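Ticket 174
Subject: white top on the long table, grey marks won't shift + seams catching
Opened: March 27, 2022
Opened by: Jozefína Sýkora
Priority: normal (was low, I changed it)
Status: open, waiting on supplier

Problem as reported

White top in the drawing room has gone grey in patches. Faint, you have to get the light right, but they're there and the usual wipe does nothing. Worse towards the far corner. Also something odd with the seams. Anything drawn across one gets a little jump in the line. People are complaining about the jump more than the grey tbh.

Top is the Trirnar one, bought through Dvořáček last September. Cleaner is Cloreck, the spray, same as in all the rooms.

What I need: either a way of getting the marks off without dulling the surface, or somebody to tell me it's worn and we stop trying.

Tried so far

Dry cloth. Nothing.

Damp cloth, plain water, wrung out. Lifted a bit of dust, cloth came up slightly grey, marks still there after. Might be a touch better near the front, might be me wanting it to be.

Cloreck sprayed on, wiped straight off. Same as usual, looks great for a minute while it's wet then dries and the marks are back.

Cloreck sprayed on and left 3 minutes, then wiped. Better. Did a patch by the front edge, you can tell where I stopped. But there's a faint film now and the chalk skates on it. Rinsed with water, film mostly gone.

Washing up liquid, one drop in a bowl of warm. Not bad actully. Slow.

Have NOT tried anything gritty. No cream cleaner, no magic sponge, please don't anyone else either till we hear back.

Rubber off the end of a pencil. Made its own mark. Got that one off with the washing up water.

Seams

Ran a fingernail over them. Can feel two of them, the others not really. Not lifting as far as I can tell, just not quite level. Chalk dust gets down in there and then comes back out on the cloth and gets spread about, so I wonder if some of the grey is simply that, us moving it from the seam to the panel every time we wipe.

Taped over one with low tack to see if the line still jumped. It did, obviously, there was tape on it. Daft test, ignore.

Straight edge laid across: thin gap one side, none on the other. Could be the top, could be the table under it.
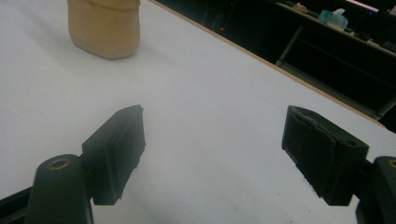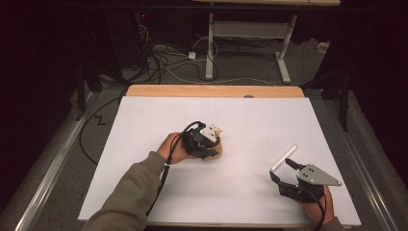
Plendska Drawing Rooms, Tables and Fittings
Marks are the faint smudging in the first one, it greys off slightly to the far corner. Seam lines show in the second, faint, look at the board and not the wood.

Update, same afternoon

Cleared the far corner properly. Moved everything to the window sill. Went over it with the washing up water, then plain water, then dry.

Result: front of the patch clean, back of it not. There's a line where it changes. I think someone's arm stops there, ie the bit people reach comfortably gets wiped and the rest gets a quick flick. Doesn't explain why it won't come off now, unless it's been building up.

Checked the tan edging while I was at it. Sound. Not peeling, not swollen, no damp got in. Slightly grubby on the underside where people hold on to it.

Small round hole in the wooden table: that is not damage, it has always been there, please stop logging it. Only thing is the chalk bits go down it.

Reply from Dvořáček (phone, my notes)

Rang, held for ages, got a man who was helpful once he'd found the order.

- top isn't meant to have anything left sitting on it, spray and wipe. My 3 minutes is too long, that's where the film is from
- always rinse after. We never have. Nobody ever put it on the sheet
- for old marks, use warm water and a white cloth, NOT a coloured one, dye can go into the surface. Ours are blue. Will swap
- seams: he thinks the board has moved a bit on the table. Said lift it, clean both faces, put it back flat and look again before we claim
- if still proud after that, send photos and the order number and they'll look at replacing a panel. Might be the whole top, he wasn't sure they do panels on their own any more

Asked about a sealer. He said no, don't. Asked about chalk v marker and he said either's ok if cleaned the same day. We don't always.

Update, lifted the top

Took two of us. Heavier than it looks and it bends in the middle if you don't keep it supported, so get a hand under.

Under it: chalk dust, grit, a bit of old tape folded over on itself right by one of the seams that jumped. So that's one of them explained I reckon. Scraped it off with a plastic card, wiped the wood, let it dry, top back down.

Ran chalk across again. The taped seam is fine now, line goes straight over. The other one still catches but less. Straight edge still shows a gap, only on one side.

Did the white cloth thing on the marks. Two goes. Most of the middle has come up. Far corner still grey, lighter than it was. I'd say liveable.

Costs, for whoever asks

White cloths, pack of 40, on the normal stationery order, I've put it through. No other spend so far. New top would need its own request, I have not started one.

For everyone using the room till this is closed

Wipe down when you finish, all the way to the back edge, not only your bit.
Spray, wipe, then plain water, then dry. Don't leave the spray sitting.
White cloths only. If you see a blue one in there, take it out.
Nothing scratchy.
Chalk ends in the tub please. Not down the hole.
Don't tape across the seams, and if you do tape paper down, get all of the tape up afterwards.

Outstanding

1. Second seam. Leave a week to settle, then straight edge again. Me.
2. Photos + order number to Dvořáček if it still catches. Order number is on the inside of the cupboard door, on the yellow label, last bit's hard to read so check it against the delivery note.
3. Cleaning sheet wants a rinse line adding. Have asked the office for the editable version, the one I've got is a scan.
4. Far corner, another go with warm water. Anybody with ten spare minutes, just note it on here so we don't all do it.

Note added to ticket

Far corner done again, cloth came up clean this time so whatever's left is in the surface. Stopping there. Leaving ticket open for the seam only, dropping it back to low.

J. Sýkora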